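The Second Steeping

Tirta Mangundap had been told, in a very kind email from the Gimthorpe growers' association, that the tour bus would leave at eight sharp, and so of course she was standing in the car park at half past seven with her good shoes on and a thermos of the wrong sort of tea.

The wrong sort, because it was supermarket black with milk in it, and she was on her way to spend a whole day with people who grew oolong on the side of a hill. She drank it behind a hedge, feeling like a schoolgirl with a cigarette, and then the bus came grumbling round the corner and she had to tuck the evidence into her bag.

There were five of them aboard, all writers of one stripe or another, and a driver called Judness who had grown up in the valley and meant to share every bit of it. He slowed down for his old school, for the creek where he'd lost a tooth, and for a paddock that had once been his uncle's favourite paddock.

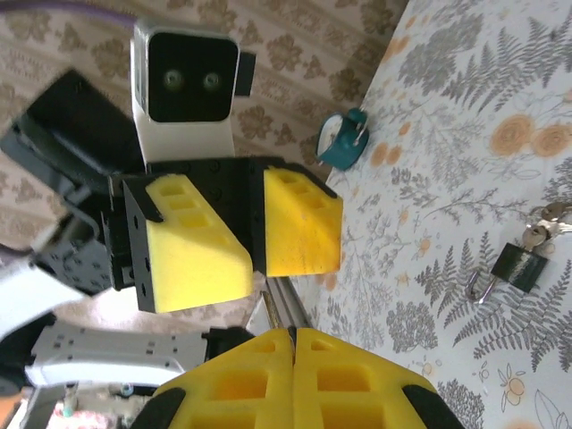 The Hill at Sedero

Old Mrs Rahman met them at the gate with a tray of little cups. She had 46 rows of tea bushes, and she had planted the first of them when she was 65, an age at which (she said) her sisters had taken up bowls.

"You'll want to throw that first cup out," she told Tirta. "It's only to wake the leaves up. Come back to me for the second."

The second tasted of warm hay and apricots, and a little of the rain that was coming over the ridge. Tirta forgot her notebook entirely. Mrs Rahman watched her drink, then leaned in close and sniffed.

"Milk," she said, and patted her arm. "I have it at breakfast too, love. Don't tell Judness."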